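Toy and Game Notes: Changes to the Wooden Puzzle Line

Bestoletti will release its new series of wooden map puzzles in April, and member stores may place orders through the Pivinbridge warehouse from the start of the month. The series opens with 12 titles. Each puzzle has 50 pieces and is meant for children aged five and up.

The boxes have been made smaller to fit standard shelving, and the printed guide sheet is now folded inside the lid — stores that display an open sample should keep the sheet with it.
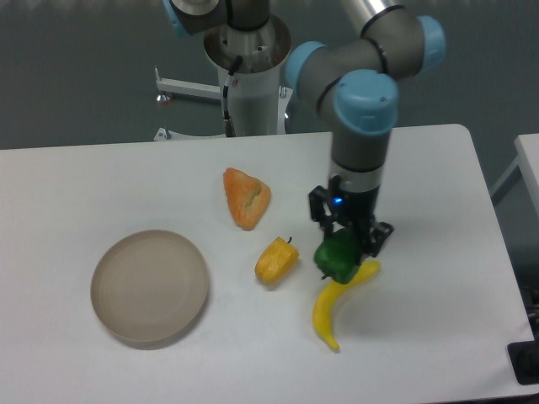 Birnedness wrote to ask whether the older boxes may still be sold at full price next to the new ones. They may, until stock runs out. The puzzles inside are the same size, and pieces from one edition will fit the other.

Replacement pieces

Customers who lose a piece may request a new one at the store where the puzzle was bought. Staff should note the title and the number printed on the back of a neighboring piece. Up to 3 pieces per puzzle are replaced free of charge.
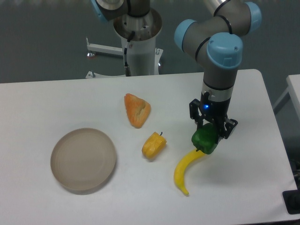
Large-format games

Turunen has confirmed a second run of its floor dominoes, limited to 1,000 sets. Orders will be filled in the order received.
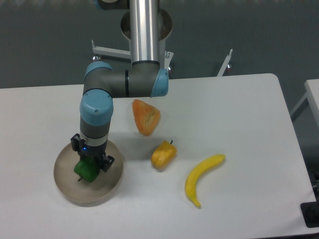 Stores that were left short in the first run will be served before new accounts, provided their original order is still open. Sets ship in plain cartons without hang tabs. Display stands must be ordered separately, using the form sent with the winter price list.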